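Section 4. Setting Up the Sorting Table

Read this section before you put anything on the table. It covers the tabletop, the container and the cubes. The cubes come from Plulside and the container from Wesier, and each firm packs its own leaflet with its own advice. The two leaflets disagree in several places. Where they do, follow this section.

4.1 Before you start

You will need:
The table, with its edge strip fitted
One open-top container
The cubes, still in their bag
A soft cloth
A ruler or tape measure

The container leaflet also lists a "leveling kit" (part 2443). We set up the table with and without it and could not tell which was which. Buy it if your floor slopes.

4.2 Preparing the tabletop

1. Wipe the whole surface with a dry cloth. Dark tops show every speck, and the cleaning spray sold by Prellness left streaks on ours that took longer to remove than the dust had.

2. Run a finger along the edge strip. If a corner lifts, press it down and leave a heavy book on it overnight. Do not glue it.

3. Push down on each corner of the table in turn. If it rocks, adjust the feet. Folded card will do for an afternoon but packs down after that.

4. Clear off pens, cups, tape and manuals, including this one.

Note: The table is described in the catalog as "scratch-proof." Ours has scratches. Lift things across it and don't slide them.

4.3 Placing the container

5. Stand the container on the table with the open top facing up. Check that nothing is left inside. Packing foam likes to hide in the corners.

6. Keep the container fully on the tabletop, with no part hanging over the side.

7. Measure from the container to the two nearest edges of the table and write both numbers on the set-up sheet at the back of this manual. The leaflet says you can judge this by eye. Try it, come back after lunch, and measure again.

Caution: Do not tape the container down. The tape pulls at the finish, and it does not hold if someone leans on the rim.

4.4 Laying out the cubes

8. Open the bag over the table with a hand underneath. Cubes this small roll farther than you would expect, and the gap behind a table is a bad place to look for one.

9. Look over each cube. Set aside any with a chipped corner or a rough seam. Plulside claims a life of 2000 drops per cube. We have no idea how that was counted, and ours were retired after 137 because the corners had gone soft.

10. Put out one cube for the first run. Red is the easiest color to find against a dark surface. Leave the others in the bag until the first run is done.

11. Leave clear space between the cube and the container wall. A cube pushed up against the wall is awkward to pick up.

4.5 Checking the drop

12. Raise the cube above the level of the rim before moving it sideways toward the container. Most knocked containers are knocked at this point.

13. Stop once the cube is over the opening, then let go. If it lands on the rim, go back to step 7 and check your measurements before blaming the cube.

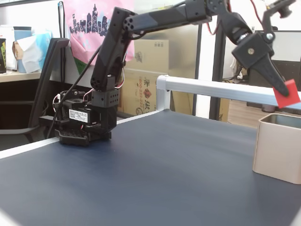
Marciniak, Wednesday, August 11, 2021

The small red cube is up off the table, with the container to the right of it and a little lower. From this position it still has to travel to the right before step 13.

4.6 Putting things away

14. Empty the container by hand. Tipping it out scatters the cubes and chips them.

15. Return every cube to the bag, chipped ones in a separate bag.

16. Store the container upright with nothing stacked in it. The maker says it can be stacked 2 high. We would not.

For spare edge strip, see Section 7.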